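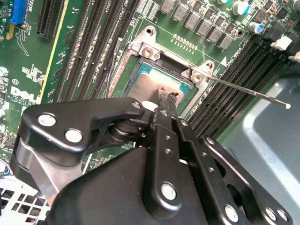 Chapter 9
What a Thing Costs

Think back to the last thing you bought that cost more than you expected. Maybe it was a winter coat, or a used car, or a sandwich at the airport. You looked at the tag, you grumbled a little, and then you paid anyway. In earlier chapters we spent a good deal of time on why you paid - on wants, on budgets, on what you gave up to have the coat. Now we are going to walk around to the other side of the counter and keep the seller company for a while.

Do-yoon Lim runs a small shop in the harbor town of Jestport, where she repairs and resells desktop computers. She pays rent on the shop whether she sells a great many machines or none at all. The rent is $2,000 a month, and it comes due in December, when everyone is shopping, just as it does in the sleepy weeks of summer. Economists call this a fixed cost, and it is a good name, for it stays put no matter what the shop does.

Other costs move. Every computer that goes out the door needs parts, a box, some packing and a bit of somebody's time. If Do-yoon sells twice as many computers, she will need twice as many boxes. These are her variable costs, and we will meet them again and again, so it is worth getting comfortable with the term now. 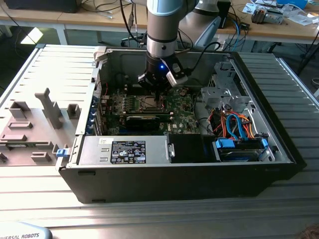
Add the two kinds together and you have total cost. Divide total cost by the number of computers sold and you have average cost, and this is where things begin to get interesting. Suppose she sells only 2 computers in a month. Each one has to carry $1,000 of the rent on its back before we have even thought about parts. Suppose instead that she somehow sells 500. Now the rent comes to just $4 apiece, hardly worth mentioning over coffee.

Of course, a shop that size could never handle 500 computers with one pair of hands. Her neighbor Bok-nam Pyo, who owns the Pavis bakery, learned this lesson with bread. His first extra baker was a wonderful help. The next one was a help too, though less of one, and by the time he hired another they were all waiting in line for the same oven. We will come back to that crowded kitchen in the second section, when we take up diminishing returns.

Before you read on, take a sheet of paper and pick a business you know well - a barber, a food truck, your cousin's lawn service. Write down everything it pays for in a month, and mark each item F for fixed or V for variable. Some will be hard to place. Is the phone bill fixed? What about a worker who is promised a certain number of hours? Put a small star beside the ones you argued with yourself over, and keep the sheet handy, as we will use it in the exercises.

Key terms: fixed cost, variable cost, total cost, average cost, diminishing returns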